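Search posts Search

Right, thread time. Went to the Primine open day this afternoon and my feet hurt, so I'm typing this on the train with a sausage roll. Bear with me.

Quick background for new followers: I fix vending machines for a living and I follow robot arms the way other people follow football. My partner calls it "the hobby". Ayane Amano (old college mate, now at Primine) put my name on the list back in August and I've been unbearable since.

You sign in, you get a sticker with your name spelled wrong, you get a biscuit. Then they split us into groups. Mine was 17 people, mostly students, plus one very keen retired chap called Vilém Kollár who asked better questions than the rest of us put together.

I went in expecting a big orange arm behind glass. There was one of those later (more on that in a bit), but the part I can't stop thinking about was the room where people do the teaching. You hold the gripper yourself, you do the job, and the recording of your hands is what the robot learns from.

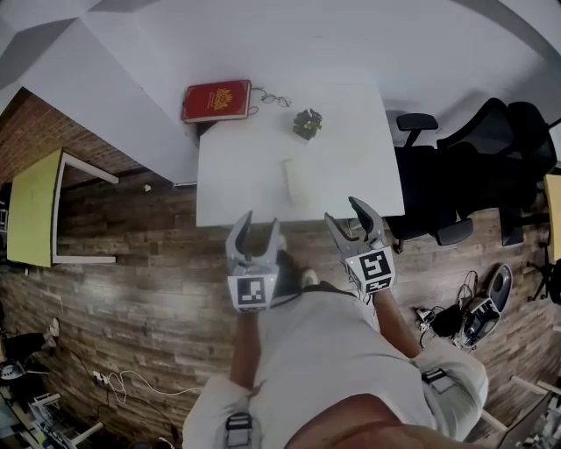 Both grippers up, ready to go. Book, specs and a little plant on the table.

Those square black-and-white markers on the grippers are for tracking, so the software can work out where each one is and how it's tilted. Rocío Alvarado, who runs the sessions, explained it to us in one breath and then did it again slower for me. Thank you Rocío!

The bit I hadn't thought about is how ordinary the objects have to be. They want the stuff you'd find on anybody's desk at home. She said glasses are a pain because they're thin and light and they slide off if you so much as look at them, and a hardback is a pain for the opposite reason.

Somebody asked how many goes it takes before a robot can do a task by itself. Rocío said for the simple ones they aim for 1,000 recordings. The room went a bit quiet. One of the students said "of the SAME thing?" and yes, of the same thing, with everything shuffled about a little each time.

She's done 900 of the current one herself, split with Masaru Tamura, and they have a running argument about who's neater. Masaru wasn't there to defend himself so I'm giving it to Rocío.

Then we got a turn!! Four goes each. I want it on record that I work with my hands every day and I was dreadful. The jaws don't close when your brain thinks they will, and you keep wanting to reach in with your actual fingers. My first go went straight on the floor (a plastic cup, no harm done).

By my last go I'd stopped holding my breath and it went a lot better. Vilém got his first one clean and was very gracious about it. I was less gracious. 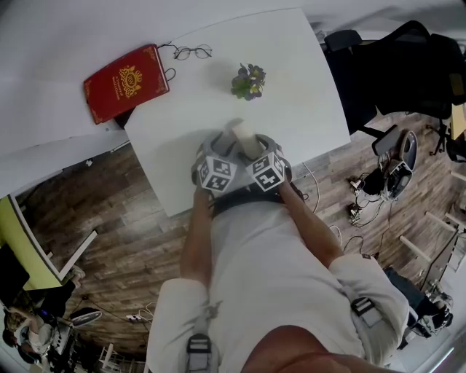
Two hands on the one gripper, cubes with markers either side. Love that the pansies (I think they're pansies?) get to be part of it.

Asked if the plant was real and got a different answer from two different people, so that one stays open.

After that we did the big arm. It's called Ebihara, it sorts parcels, it's fast and very loud and everyone filmed it. Fine! Good! I've seen parcel arms before though, and I kept wanting to go back to the other room.

Emiko Koyama gave the closing talk, about a piece of software called Sukska that goes through the recordings and throws out the bad ones. I assume mine are in the bin already. She showed some of the rejects, including one where the person sneezes halfway through, and it got the biggest laugh of the day.

A few people have asked already: yes it was free, yes you have to book, no they don't let you keep the gripper (I asked). Wear comfy shoes. The café shuts early, so get your sandwich before the talk.

Also to whoever left a blue scarf in the cloakroom, it's at reception, I handed it in.

Will put up my notes on the Ebihara gearbox tomorrow for the three of you who care. My stop's next, night all x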